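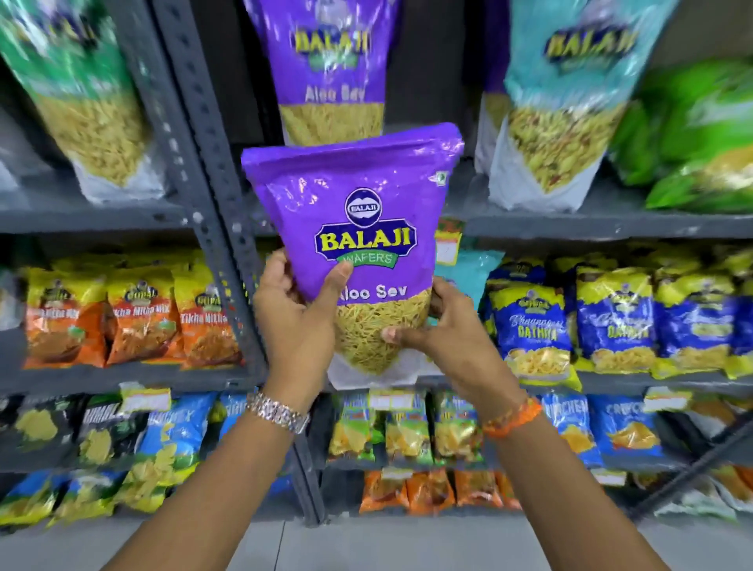 Fidelina Ayala
Chapter Secretary, moderator

Quorum for the bylaws vote

The February ballot on the continuing education amendment closed with 878 eligible members and 54 votes short of quorum. Under Article 5 the amendment is neither adopted nor rejected. The board can reissue the ballot once without a new petition. Comments on timing are welcome before we set the window.

ksawery_w
Does the count of eligible members include people in the renewal grace period? If so, the denominator is inflated. They can't log in to vote.

Fidelina Ayala
It includes them. The bylaws say "members of record" and grace period members are of record for 2 months after expiration.

erees
Then the access rule is wrong and the denominator is right. Trustex ties the ballot login to paid status. That is a setting, and it can be changed.

ksawery_w
Disagree. Letting unpaid members vote on a dues-funded program is a policy question – it shouldn't be decided in a vendor's settings page.

erees
It already was, when the setting was left at its default.

J. Tello
Student members had the same problem in the Custotel system before we migrated. We mailed paper ballots to anyone locked out. Slow, but every one of them was countable.

eirlys.d
Paper would need a longer window. The current one is fixed in the election procedures, section 2, and the board can extend it by resolution.

Fidelina Ayala
Noted. I will put the login setting and the extension on the agenda as separate items. Please send proposed wording to me by noon on the day before the meeting.

ksawery_w
Will do. I'll be voting against the first one.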